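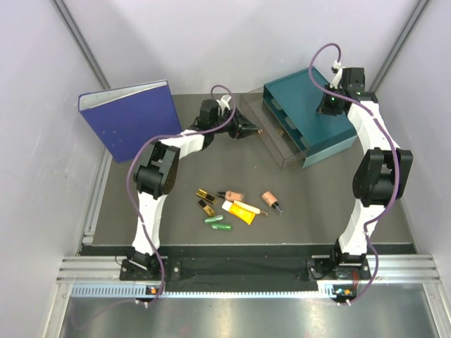

Bornent Adds Hand Cream and Lip Balm to Its Dry Skin Line

6/8/23

Skin care maker Bornent has added two products to its Clusness line for dry and sensitive skin. The new hand cream and lip balm went on sale this week at all 118 Trovongate stores and on the Trovongate website.

The hand cream comes in a 99 ml tube and sells for $14. It is made with shea butter, glycerin and oat extract, and has no added fragrance. Bornent says it is meant for people who wash their hands often at work and find that most creams leave a greasy film on phones and keyboards.

The lip balm is sold in a small tin and costs $6. It comes in plain and light mint. A tinted version was tested but will not be part of this launch.

Clusness started out with a face moisturizer and a gel cleanser. Shoppers had been asking for a hand product under the same name, according to the company, and the formula was settled in April after a home trial with 1607 people. They used the cream twice a day and filled out a short form at the end of each week. The main change made after the trial was to the cap, which many found hard to open with damp hands. It is now a flip top. 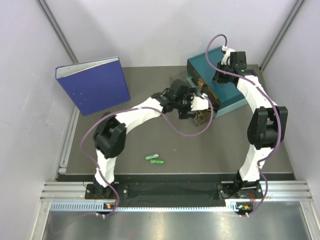
Both products are made at the Bornent plant in Vestergaard, where the rest of the line is also filled and packed. The plant has hired 40 people for a second shift to keep up with orders.

The tubes can be recycled where local programs accept them, but the cap has to come off first. Refills are not offered for the hand cream. The company said it is looking at a larger pump bottle for home use and has not set a date or a price.

Trovongate members get a free travel size of the gel cleanser with any two Clusness items while supplies last. The offer is limited to one per household and does not apply to gift sets. Stores will have testers of the hand cream at the skin care counter. Returns on opened products follow the usual Trovongate policy, and a receipt is needed.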